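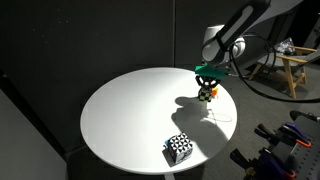

隆贝里圆桌(Ljungberg)与罗尔特夫图案方块(Roltevska)

Dandholm 儿童与活动空间系列

隆贝里是一张白色圆桌,哑光桌面,浅色中央底座。它和罗尔特夫图案方块在本店同属一个系列,可以分开买,也可以按套装下单。深灰色墙面和深灰色地面的房间里,白色桌面比较醒目,方块放在上面容易看清图案。浅色墙面的房间同样可以使用,我们的客户里两种都有。

圆桌

桌面为一整块圆形,没有拼缝,没有抽屉,也没有桌面开孔。表面经哑光处理,侧面有强光时反光比亮光漆面弱,但白色桌面在直射光下仍然会显得很亮,靠近窗户或射灯摆放时请先试一下位置。受光一侧与背光一侧的颜色会有差别,背光处看上去偏灰,不属于色差问题。

底座在正中,桌下四周没有桌腿,孩子可以从任意方向靠近,椅子也可以全部推到桌面以下。底座与桌面之间用6颗螺丝固定,螺丝和扳手随货附送。组装需要2人:一人扶住底座,另一人对孔。请先把桌面反扣在毯子或纸箱板上,再装底座,全部螺丝带上之后再逐一拧紧。

承重以均匀摆放为准。请勿坐在桌边,也不要把重物集中压在一侧。

圆桌基本信息
品名:隆贝里圆桌
颜色:白
表面:哑光
桌面直径:800毫米
底座:中央单柱,浅色
组装:需要
价格:1,989元(不含方块)

图案方块

罗尔特夫方块是边角圆润的软质玩具方块,每个面的图案可以不同。单个出售,图案按三组区分:

三角组:黑白三角形拼成的几何图案,三角形尖角相对,组成风车形和星形。相邻的侧面是深蓝色,上面有一个黄绿色的小三角形轮廓。
格子组:黑色与浅黄绿色相间的棋盘格。另有一面是白底黑色细线条,带一片叶子似的弧形。
房屋组:一面是黄橙色底上的红橙色大圆,圆外有深色细边;另一面为浅绿色底,画着一座卡通房子。

前两组以高对比图案为主,适合摆放、转面和找相同图案一类的活动。房屋组颜色偏暖,可以用来和前两组区分。幼儿园订货时常把三组混着放,也有老师只拿三角组和格子组,让孩子把相同的面朝上摆好。
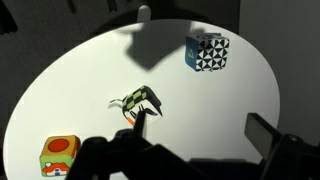

本页最后修改:12月,星期二

摆放与使用

三个方块同时放在桌上时,彼此之间可以留出较大的距离。圆桌没有棱角,孩子绕桌走一圈就能看到方块的不同侧面。把方块转一个角度,让一角朝向自己,可以同时看到两个侧面,找图案的难度会高一点。

方块放到靠近桌沿的地方容易被袖子带下去,低龄班使用时建议往里放。方块是软的,掉到地上一般不会损坏,捡起后擦干净即可。

部分方块的边角缝有白色小标签。标签不影响使用,不建议剪掉,剪口处的线头可能松开。给低龄孩子使用前请检查标签和缝线是否牢固,发现松脱请停止使用并与我们联系更换。

清洁

桌面:用拧干的软布擦拭。水彩和水性笔痕迹请当天处理,可以加少量中性清洁剂。不要使用钢丝球、去污粉或含氯漂白剂,哑光面磨亮以后无法恢复。

方块:表面脏污用湿布轻擦。需要水洗时请手洗,平放阴干,不要拧绞,不要放进烘干机。方块中心干得比表面慢,请确认完全干透后再收起来。浅绿色和白色的面比较显脏,建议与深色面分开擦,擦布也请分开。

配送与退换

圆桌分两箱发出,一箱桌面,一箱底座,两箱可能不在同一天送到。请收齐后再开始组装。桌面箱较大,没有电梯的楼房请在备注里写明楼层,客服会另行确认上楼费用。

方块用纸盒包装,同一订单内尽量合并成一盒。图案组别请在下单时选好,不选的按三组各一个发货。

圆桌未组装、包装完整可以退货。已经拧过螺丝的只换有质量问题的部件。方块拆封后如需退货,标签必须保留,并且没有清洗过。

常见情况

桌面轻微晃动:多数是底座螺丝没有拧到位。请把桌子反扣过来,按对角顺序重新拧一遍。

桌面边缘有细小压痕:运输中纸箱受压造成,收货时请当着配送员检查,并拍照留存。

方块棱边看上去不完全平直:软质方块的底边和缝合处会有轻微起伏,属于正常现象。长期压在箱底的方块,取出后用手从四面轻轻拍松,放一晚再用。

圆桌能否在户外使用:不能。桌面和底座都只适合室内。

批量采购(幼儿园、早教中心、活动室)请联系 Onyekachi Akande,邮件标题注明所需数量和方块组别。报价中包含运费,不包含上楼和组装。

相关商品
Distasine 儿童靠背椅,白色
Distasine 圆形地垫,深灰
Roltevska 图案方块收纳袋
Ljungberg 圆桌备用螺丝包
Dandholm 桌面保护垫,圆形

分享 6 | 评论 2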